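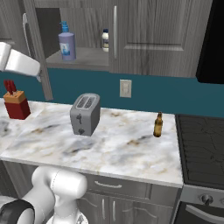

Figure 1. The simulated kitchen with one upper cabinet door open and the arm in view.

Rehearsing a Cabinet Task in Simulation Before Building the Bench Arm

Last updated: November

This page is for members of the Vörös shared workshop who are preparing to assemble and program a tabletop arm. Before a member is given bench time with the real hardware, the task must be rehearsed in the simulated kitchen. The procedure below covers one task: reaching for a pump bottle in an upper cabinet. It assumes that the Prandel simulator is installed and that the member has completed the workshop safety session.

Before You Begin

Work on a copy of the kitchen file. The master copy is read-only, and requests to change it should be sent to Sulastri Ong, who maintains the workshop's simulation files.

Open the project and load the arm model in its home position. Confirm that the simulator reports a control rate of 100 steps per second. Other rates will run, but the logs cannot be compared with those from the bench controller.

Step 1. Set the Cabinet Door

Open the upper cabinet door fully and lock the hinge. Door handling is covered on a separate page and should not be combined with this exercise. Check that the collision shape of the door includes the handle. In earlier copies of the file the handle was drawn but had no collision shape, and the arm passed through it without any warning.

Step 2. Place the Bottle

Select the bottle with the blue pump and set it on the cabinet shelf. Release it and allow the physics to run for two seconds. If the bottle drifts or tips, raise it slightly and release it again. Other items may remain in the kitchen during the exercise.

Step 3. Set the Waypoints

Three waypoints are required: home, approach, and reach.

The approach waypoint belongs in front of the cabinet opening, clear of the open door. Move the wrist by hand in the editor and watch the elbow as well as the hand. Members often check only the hand, and the forearm then strikes the door edge on the way in.

The reach waypoint belongs at the bottle. Keep the wrist speed below the workshop limit between approach and reach - the Emex motor drivers on the bench arm will trip if it is exceeded.

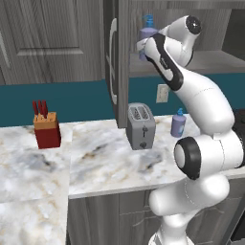

Figure 2. The arm extended into the open upper cabinet, with its end overlapping the bottle.

Step 4. Check From a Second View

Run the path slowly and pause it at the reach waypoint. The end of the arm can hide the middle of the bottle from the front, as in Figure 2, and contact cannot be judged by eye from that position. Switch to a side view and read the contact panel before making any adjustment.

Step 5. Record the Run

Save the log under your member number. The reference log holds 514 steps from home to reach. A noticeably longer run usually means that the approach waypoint is too far from the cabinet.

Bench time may be requested once the log has been reviewed. Bring the log and the Hutex mounting plate to the first session.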